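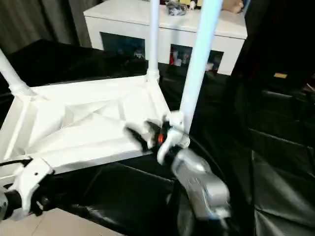 Stool pose jumps by one corner when both arms are holding it

I am using the Grallov tracker together with the Matei planner on a two-arm setup, and I have a problem with the estimated pose of the object during a two-hand grasp. The object is a white plastic stool, which is handled upside down. When only one arm touches it, the estimate is good. When both arms hold it, the estimate will at some moment rotate by exactly one corner of the seat and stay there. The grasp which is wrong for the tracker is a very normal one: the right gripper is closed on the corner where the thick leg goes into the base, and the left gripper holds the near-left edge, so a part of the rim is covered by the fingers. The ribs on the underside are well visible between them, with the X shape in the middle, but I believe this pattern is not helping me, because it looks almost the same after it is turned by one corner.

The head camera runs at 60 Hz. The tracker makes a fit of the mesh to the depth points every frame, starting from the last pose. The planner reads the pose and creates a trajectory for both arms, with the object frame as the common frame. So when the pose jumps, the two target positions for the hands jump also, and the controller stops with the message "relative tool distance exceeded". The limit is 18 mm and I do not want to make it bigger, I think it is there for a good reason.

I have one log with 2,035 frames where the jump happens several times. What I have tried already:

Lower the gain of the pose filter. The jump is then slow in place of fast, but it still arrives.

Remove the robot from the depth points with the self filter. It helps a little. However the filter also removes many points of the stool close to the fingers.

Use the color image for the edges. The legs are found well against the black sheet. They are not found well where they pass in front of the white cabinet.

Is there a parameter in Grallov to say that the object is symmetric, or must I solve this on the planner side? I am also not sure if I may use the wrist camera. From the wrist I have very little of the object to look at, please see the second picture.
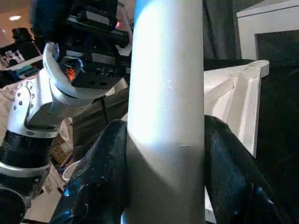
Wrist camera: white pipe in the middle, robot arm on the left.

Thank you in advance for any suggestion.

Lok-yiu Pan

Milagros Tolentino

You can set symmetry_group in the object file. Put the axis of the seat and the order. Then it should not jump any more. It worked for me with a bucket.

Lok-yiu Pan

Thank you Milagros. I have tried it now. The tracker does not report a jump any more, but the controller stops in the same way. I think this is because the tracker considers both poses equal and is free to choose one of them, and my grasp points are stored in the object frame. For a bucket it makes no difference which one is chosen, but my left hand has a target on one particular corner.

Reynaldo Macaraeg

Your second message already has most of the answer in it. The symmetry setting tells the optimizer that the solutions have the same cost. It does not tell it to keep the solution it had before. For grasping an object for the first time this is fine, you take any of them. After the hands are closed it is wrong, because from this moment the object has a history.

I would change three things, in this order.

First, once a gripper is closed, stop treating vision as the main source for the pose. You know from the encoders where the hand is. If the grasp is firm, the stool moves with the hand, and the forward kinematics give you a prediction which cannot turn by one corner between two frames. Give this prediction as the start pose to the tracker at each frame, and let vision correct only the difference. In Grallov the option is called prior_frame, and you set it to the tool frame of one arm. Take the right arm, as it holds the corner with the leg and this grasp has less freedom. A finger on a rim can slide along the rim.

Second, limit the correction. I reject every update which rotates the object more than 2 degrees against the prediction in one frame. Do not blend it with the filter, reject it completely. You observed what the filter does with a wrong measurement: it goes to the wrong place more slowly. If many updates in sequence are rejected, stop the motion and start again with a global search, as maybe the object really has slipped.

Third, do not plan both hands from the estimated object pose. This is the part on the planner side. At the moment when the second gripper closes, save the transform from the right tool to the left tool. After that, plan the right hand, and calculate the left hand from the saved transform. The pose of the stool is then used only for the goal and for collision checking. Even if the tracker makes a mistake, the distance between your hands stays the same and the 18 mm limit is not touched. In Matei you do this with a relative constraint between the tools, attached when the grasp is confirmed and removed before one gripper opens. Please do not forget the removing. I forgot it, and the planner then reported that no path exists, which took me a long evening to understand.

About the self filter: the default padding is too large for work where the fingers are in contact with the object. I would reduce it for the finger links only and keep it for the rest of the arm.

About the wrist camera: I would not use it for the full pose. A smooth cylinder seen from close gives you the direction of its axis and the position sideways. It gives nothing along the axis and nothing about the rotation around it, and you can fit a very wrong pose to it with a very nice residual. In your view there is also a change from bright to shaded on the pipe, a little below the middle, and an edge detector will be happy to take it for the end of something. If you want to use this camera, add only the two side edges as a line measurement, with low weight, and check by the kinematics which tube you are looking at.

Leonora Manalo

I agree with Reynaldo, only one addition. We use a compliant controller on the second arm for this kind of task (Imance, in the follower mode). With the saved transform alone, any small calibration error between the two arms is pressed into the plastic, and thin plastic will bend and you do not see it in the pose. Make the left arm soft in the direction between the hands, keep it stiff in the others. You will also get a signal for slipping, if the force in this direction goes to zero.

Also check the time stamps of the depth image. In the first picture a part of the stool outline is blurred, so it seems the camera and the stool were moving relative to each other. If the tool pose and the depth image are not from the same moment, the rejection in step two will throw away good updates during every fast motion.

Lok-yiu Pan

Many thanks to all. I have replayed the log with prior_frame on the right tool and with the rejection. In all 2,035 frames there is no more jump. In two places the updates were rejected for a longer time, both of them when the head was turning, so Leonora's remark about the time stamps is probably correct and I will look at it next.

The relative constraint I could test only in simulation until now, because the arms are used by my colleague in the afternoon. There it behaves as described. One small difference in my version of Matei: the constraint must be attached before the planning scene is updated, otherwise it is silently ignored. I marked the reply of Reynaldo as accepted.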